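Friday night is collection night again, and I have been looking forward to it all week! For anyone who has just found this blog: I'm building up a pile of simulated pick-and-place demonstrations for a small policy I call Timness. I drive the gripper by hand, the simulator saves everything, and then the model gets to learn from all my wobbly driving.

As of last night the folder holds 2,219 episodes. My goal back in January was 2,000, which felt completely out of reach at the time, so you can imagine the little dance I did at my desk. After cleaning I'm left with 2,196, and I'm thrilled with that. The ones I threw out were mostly me letting go of the controller too early, plus a handful where the save got cut short.

The big change this month is that I stopped using the same tidy room every time. Tonemard (my scene shuffler — it started as a weekend script and now has its own repo, help) moves the furniture, swaps the wall colors and drops in things that have nothing to do with the task. The wrist view has gotten so much more interesting.

Two wrist views from the new batch, one with a red-leaved plant and one over a blue surface with a brown rim:
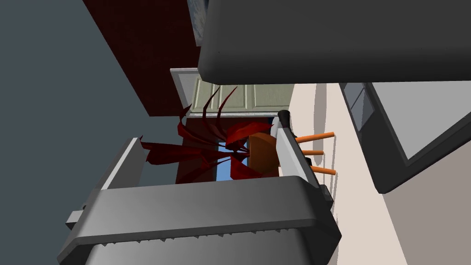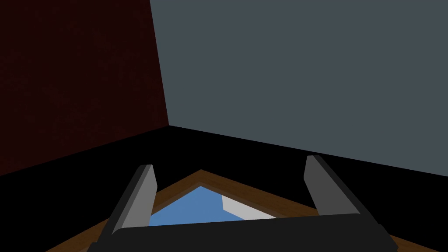 I used to treat the wrist view as a bonus and put all my care into the fixed one. Big mistake! When I trained with the fixed view only, Timness would get close to the object and then sort of hover there, closing on air. With the wrist view added it makes those last small corrections much more often. I still need to run the comparison properly, with 3 seeds each, before I brag about it.

A few notes on driving, mostly for myself. Slow down before the grasp, but don't stop dead, or the model learns to stop dead too. Start from odd poses. If I miss, I now keep recording and go back for the object, and those recovery episodes get their own tag — Munteanu, my labeling tool, finally lets me filter by tag without crashing.

Next up is Testavine, the set I keep away from training. It needs rooms the shuffler has never made, so I'm laying those out by hand, one chair at a time. It's slow going and I'm enjoying every minute of it. I have four rooms sketched on the back of an envelope and I want the first one loading before I go to bed tonight.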